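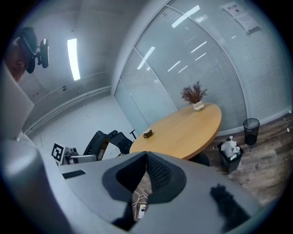

Every two weeks is way too often for the cable check, according to the comment left on the last sheet, and once a month would do fine if people just stopped yanking on the thing. Well, maybe! But I'm the one who ends up with the body open on the bench, so it stays at two weeks for now and we can argue again in July.

Plosteo hand-held gripper, regular inspection
Site: Ulaneo, upstairs
Date: 6/21/20

1. Powered off and unplugged before fingers go near the jaws
OK. Please do this one first, even if you only want a quick look.

2. Gray body: cracks, sharp edges, loose covers
OK. I ran a cloth over it and nothing snagged.

3. V-shaped notch, black textured lining
OK for now. I pushed on the lining along both sides with my thumb and it didn't lift. If a corner ever starts to peel, don't glue it back down (I tried that once and the glue got into the works), just put in a new piece from the Darkitz kit.

4. White cables behind the notch
OK, with a comment. They're thin and they run in a bundle, so go by feel as well as by eye. I moved the jaws slowly through the full travel and nothing pinched. Leave the little white tag where it is, and keep it clear of anything that moves.

5. Jaw screws
Needed work. 2 of the 4 were a bit loose, snugged up with the short driver. The long one slips and chews the heads, ask me how I know.

6. Jaw travel and return
OK. 25 open-and-close cycles by hand, no sticking. There's a faint click near the end that was there last time too, and I still can't find it.

7. Stop switch
OK. Tried it 9 times, it cut out every time.

8. Marker pattern on the small unit that goes with it
Wiped with a dry cloth. No cleaner on the print, please, it smears.

9. Floor and walkways
Swept after I was done. Check for dropped screws, they roll forever on that floor.

Still open: the Gouveia spare jaws haven't come in, so if one chips, tag the gripper out and leave me a note on this sheet. Also the short driver goes back in the kit, not in your pocket (I've done it too).

Result: fit for use, recheck screws next time.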